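We use cookies to improve your visit. Accept | Manage settings

The Crumbs Can Wait

Every January someone promises me a machine that will do my chores, and every January I am still the one holding the sponge. So I went to Fairweather, where a small outfit called Vumar is teaching a machine to clear and wipe a table. The table didn't look worried.
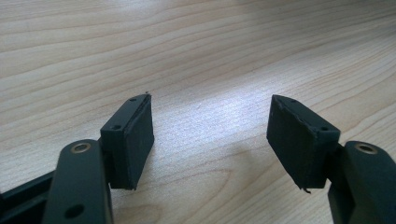

By Ubaldo Serra | Home & Work

Two dark fingers, a pad on each, a stretch of pale wood under them. One pad has started to fray along the bottom, a look I know from my own oven mitts.

Picking up a spoon is the hard part. It lies flat, it shines, and it slides off when pinched badly. On the morning I visited, the arm tried 15 times and got 6 spoons into the tray. Each one took roughly 3 minutes. My nephew is slower, but he can be bribed.

Vumar's engineers are cheerful about all this. Glare bothers the software, they told me, and so do crumbs, and so does any cup they haven't met before. Down the road, Tirkar has a machine that packs identical boxes all day and does it well. Kitchens, sadly, are short on identical boxes.

I asked when I could have one at home. They asked how big my kitchen was, and then somebody offered me coffee and washed the cup by hand.

113 shares | 6 comments

Contact us | Back to top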